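Wrist cameras, crumpled things, and a very small network

I have been promising a post on the grasping work for ages, and now there is a result I like enough to write up. Short version: we stopped asking the robot to find an object, and started asking it which little patch of picture would move if it pulled. It works so much better than I thought it would!

Our old method, Janda, did what most people try first. It drew an outline around each thing, picked the middle of the outline, and went for it. Fine for boxes. For soft stuff it was hopeless, as the outline of a tissue changes every time you touch it, and the middle is often just air under a fold.

The new one is called Ellwood and it never draws an outline at all. It takes the view from the wrist, cuts it into small patches, and gives each patch a score for how well a pinch there would hold. The arm moves a little toward the best patch, looks again, and scores everything again. That looking again is where the gain comes from, I'm fairly sure. 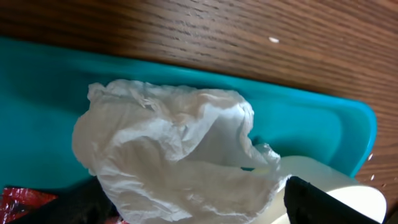
Training took 3515 pinches, all of them done by the arm on its own, with the label coming from the finger gap after each close. If the fingers met, the pinch was empty. The nice part is what the network learned to care about. I never told it what a fold was, but ridges score high and flat areas score low, so on a crumpled white tissue in a teal tray you have plenty of good spots, while the smooth floor of the tray offers none. The hard case is where the tissue drapes onto the white roll next to it, white on white, with one edge curled up so thin that light comes through. Janda would join the two into one blob and aim for the seam. Ellwood doesn't need to know where one ends and the other starts, it only needs one decent ridge.

For the test we used 163 picks on piles it had not trained on, and ran both methods on the same piles. Ellwood dropped or missed 15. I won't quote the Janda number until I have rerun it with the newer fingers, because the old run used the stiff pair and that isn't fair.

Two things still bother me. Shiny wrappers fool it, since a bright crease can look like a ridge from one angle and vanish from the next. And it gets slow near the end of a pick, when the fingers fill so much of the view that there are few patches left to score – I want to try keeping the last clear view in memory for the final bit of travel.

Next up is a depth term in the score, which I have half written. I'm hoping to have it running on the arm by August, and the code will go up once I've cleaned out my embarrassing variable names.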